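Sorting by the trayful: an interview with the Prundham reuse room

March 20, 2025

The Prundham reuse room takes in mixed household goods from collection points in Bretport and Escobedo and separates them by hand. Most of what arrives is small: toys, balls, drinks cans, kitchen plastics, packaging. The room's bench supervisor, who has run the sorting side for 2 years, spoke to us about trays, table coverings and the sorting boxes.

The room handles 3,000 kilograms of small goods in a normal month. August is lower. "People are away, and the collection points keep shorter hours," the supervisor said. "We use August for repairs to the benches."

Goods come in sacks and are tipped into wire-mesh trays before anyone begins to sort. The room used solid plastic crates until last year. According to the supervisor, the main fault with the crates was grit. "Sand, crumbs, bits of leaf, all of it stayed at the bottom with the goods. You would pick up a soft toy and it would have a layer on the underside. With mesh the grit drops through when you lift the tray and give it a shake over the bin. We do that before the tray goes on the bench."

The trays are rectangular and were bought from Stirnelix, a supplier of shop fittings, who sold them as display baskets. The supervisor has no complaint about the wire but said the rims needed checking. "A cut end on a rim will pull a thread out of a plush toy. We run a cloth round every tray when it is new, and if the cloth catches we file that spot."

Asked how full a tray should be, the supervisor said that the limit was one of depth. "Two layers at most. If there are three, people start digging, and the light things get pushed over the side. A full tray looks like a mess, but you should be able to see a part of nearly everything in it."

The benches are covered in green felt. It was chosen for grip and noise, and the colour was what the shop had. Cans and hard plastic make a sharp sound on a bare top, and with several benches in use the room was tiring to work in. Felt also stops balls from rolling when they are put down. Its drawback is cleaning. "It holds hair and lint. We brush it at the end of each shift and vacuum it once a week. If something leaks on it, that piece comes off and we cut another. A dark colour shows lint but hides stains, so you have to feel for damp patches with your hand."

Liquid is the usual cause of a spoiled piece. Cans are supposed to be emptied and crushed before they reach the collection point, and most are. The supervisor would like all of them crushed. "A crushed can stays where it is put. A whole one rolls, and it may have something in it."

Soft toys are checked for loose eyes, split seams and labels. Balls are pressed with the thumb and kept if they return to shape. Ice cube trays and similar kitchen items are flexed at the corners, where the cracks start. Clear bags and film are taken out first. "Film lies over other things and hides them. It also catches on the mesh. I tell new sorters to clear the film before they look at anything else."

At the end of the tray stand the sorting boxes, which the room makes itself in light wood. They are built as a set in three steps, lowest and largest at the front. The supervisor said the stepped form came from trying the boxes level. "When they were level you reached across one opening to get to the next, and your sleeve knocked things in. With steps you can see each top from where you stand."

Each top is a sheet of coloured paper. Paint was tried and given up, because the category for a given box changes with the load and a painted top could not be changed in the middle of a shift. Paper costs little and can be swapped in a minute. Where an opening is wanted, a round hole is cut in the sheet. The hole also works as a gauge. "If it does not go through without forcing, it is in the wrong box. Paper tears if you push, so you find out quickly who has been pushing."

The sheets wear at the edge of the hole and are replaced when the edge curls. The room got through 533 sheets last year. Card lasts longer, but the supervisor found that it bowed in damp weather and left a gap along one side.

The last point raised was spacing. The front box is set hard against the end of the tray. A gap of even a few centimetres collected small parts, and these were found only when the bench was moved. "We close the gap first, then load the tray. If the box has moved, stop and push it back."
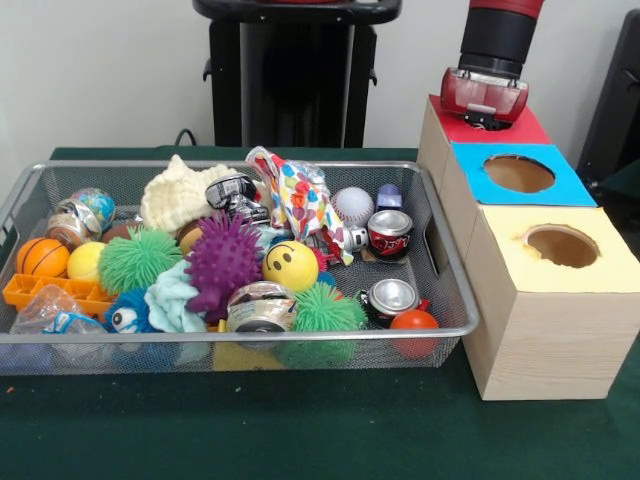 Bringing goods to the collection points

Bretport and Escobedo both accept small toys, balls, empty cans and clean kitchen plastics. Sacks should be tied and should weigh no more than one person can lift. Glass, batteries and electrical goods are not accepted at either point.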